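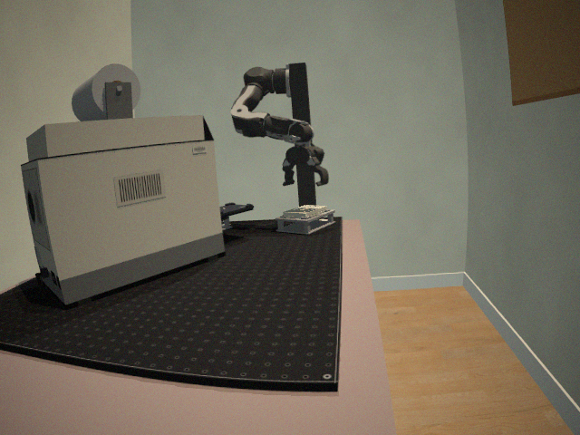

Filed under: Course materials / Teaching practice / Handouts

Unit 4. Giving feedback on student writing
Notes prepared by Ilham Belhaj for the evening group

Please read these notes before the session and bring one piece of student writing with you. It can be short. Take the name off the paper.

1. What we mean by feedback

In this course the word feedback is used for any information which a student receives about his or her work and can use for the next work. A mark alone gives little of this. A student who sees 11 out of 20 knows that something is missing, but does not know what.

We separate two kinds. Feedback on the task speaks about this one text: the second paragraph has no example, the date is wrong. Feedback on the process speaks about how the student works: you began to write before you had a plan. Young teachers give much of the first kind and very little of the second. I did the same in my first years at the Bensaid school, and my students corrected their texts very nicely and then made the same mistakes in the following month.

2. How much to write

In the Skarnance reading exercise, which you did in February, our group looked at 264 marked essays. There were 3,416 teacher comments in them. We sorted the comments by hand, and you will remember that the discussion about the word "unclear" took most of one evening. Only 170 of the comments told the student what to do next. Keep this number in mind when you mark.

My advice is to choose two points for each text, and three at most. Write them at the end in full sentences. In the margin you may put a small sign where each point can be seen, but do not correct every spelling mistake yourself. If spelling is one of your two points, underline the words and let the student look for the right form. 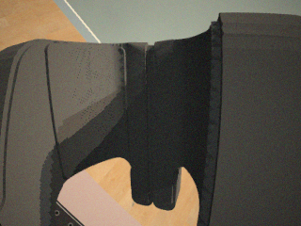
Wrist and gripper close up, with part of a wooden surface at upper left. Computer-rendered.

3. When to give it

The feedback should come while the student can still change the text. For this reason we ask for a first version one week before the final one. Many teachers tell me they have no time to read twice. Then read the first version only for the two points, and give the mark for the second version. The total time is a little longer, I admit this.

Spoken feedback is also good, above all with the younger classes. Let the student speak first. A simple opening question is: which part was difficult for you? Wait for the answer, even if the silence is not comfortable.

4. The Plestura sheet

The sheet has four boxes: what the text does well, first point, second point, and the student's reply. The fourth box is often left empty. Give five minutes in the lesson for it and collect the sheets again. In the parallel group 69 sheets came back with the reply filled in, and from these replies the teachers learned which comments had not been understood.
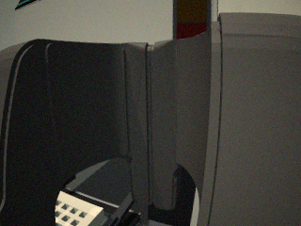
Do not put the mark on the same sheet. When a mark and a comment stand together, many students look at the mark and close the folder. Give the sheet first, and the mark in the next lesson.

5. To prepare

Mark your piece of student writing with the Plestura sheet. Then exchange with a partner and underline every word in the partner's comments which a student of thirteen years may not know. Rewrite two of the comments in easier words.

Further reading: Stallska reader, chapters 3 and 5. Chapter 4 is optional.

Contact the course office | Copyright and use of materials | Back to top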